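# Bralelach reuse and repair project: where we've got to by the end of June

Hello again, and sorry this one's a bit longer than the last. A lot has happened since I wrote in spring and I'd sooner put it all down in one go.

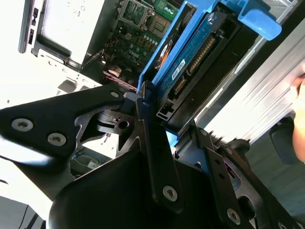 Ludivine Bouvier asked after my last update whether the money was mostly going on the building when it ought to be going on people, and whether we'd be better off dropping the second room until next year. I've thought about that quite a bit, and my answer is that she was half right. The second room has cost more than I told you it would. But we've kept it, and I'll try to explain why as I go along.

## The rooms

The front room has been open since before Easter and it's doing exactly what we hoped. People come in with a kettle or a lamp or an old tower PC, put their name on the sheet and sit down with a cup of tea. The sockets were finished in April, two weeks behind, and the electrician had to come back to move the ones by the window (my fault, I'd measured from the wrong wall).

The back room is the one Ludivine meant. We found damp behind the panelling and it all had to come off. Indbridge quoted for the whole wall, then very decently agreed to do only the bad stretch and let us paint it ourselves. The paint was horrible to work with and I still have some on my good boots. It's a proper workroom now though, with a door that shuts, and that means the sewing group can run at the same time as the noisy stuff. Before, they were taking turns and both lots were grumpy about it.

## Who's been coming

We had 165 items through the door between the start of March and now. I'd guessed we'd see far more clothing than anything else, and I was wrong! Small kitchen things are way out in front, toasters especially, and then lamps. Clothes picked up once the sewing machines had a room to themselves.

There were 43 items we couldn't mend. Some of those were hopeless from the start, some needed a part you can't buy any more, and a few I think we'd manage now that we know a bit more. I've started keeping those on a shelf with the owner's phone number taped on, and we've rung a couple of people back already.

You asked in your letter how many people had gone on to help others after being helped themselves. It's 13. I was really pleased with that, because in the application I'd put down ten and thought I was pushing my luck. Most of them do one evening a month. Thibault Lecomte does nearly every one and has taken over the booking sheet, thank goodness, as my handwriting was causing rows.

## Computers

These deserve their own bit because we hadn't planned for them. People kept turning up with old desktops and laptops and saying they only wanted the photos off, or could it be made to go a bit faster for homework. So we moved some of the tools money across (I did email you, and you said yes, thank you) and set up a bench for it.

What takes the time is the wiping. Nobody's old machine gets passed on until the drive's been cleared and the owner has signed the slip, and clearing a big old drive can run all evening and on into the next one. We've put a limit on how many we take in each month. It's made one or two people cross but the pile under the stairs was getting silly.

I'd like to run a beginners' session on this in the autumn. Opening the case, what the main bits are, swapping a drive, putting it all back without screws left over. I've had plenty of people ask.

## Things that haven't gone well

The van share with Sani didn't work. We'd agreed to split the cost and use it on alternate weeks, but their weeks and ours kept landing on the same jobs and we ended up borrowing my brother's estate car anyway. We parted on good terms and the unspent part is still sitting in the budget. Could it go towards shelving? I can send you the prices.

The school visits haven't started either. Both schools liked the idea, but summer term was full of exams and trips and I should have seen that coming. We've got 2 dates pencilled in for after the holidays.

And the leaflet went out with the old opening times on it. We've been correcting them by hand with a biro.

## Money

Spending is a little over on the building and under on nearly everything else, and overall we're inside the grant. Druvora sent the insurance renewal and it's gone up, though less than I'd feared. The full sheet is attached with the receipts in the same order as last time, apart from the paint ones, which are at the back because I found them late.

## Before the next report

- Get the shelving up, if you're happy with the van money moving
- Fix a date for the beginners' computer session
- First school visit
- Reprint the leaflet
- Sort out a key for Thibault so he isn't waiting on the step for me

Do come and see us if you're over this way. Evenings are best, any time after six, and the side door's the one to use as the front one sticks.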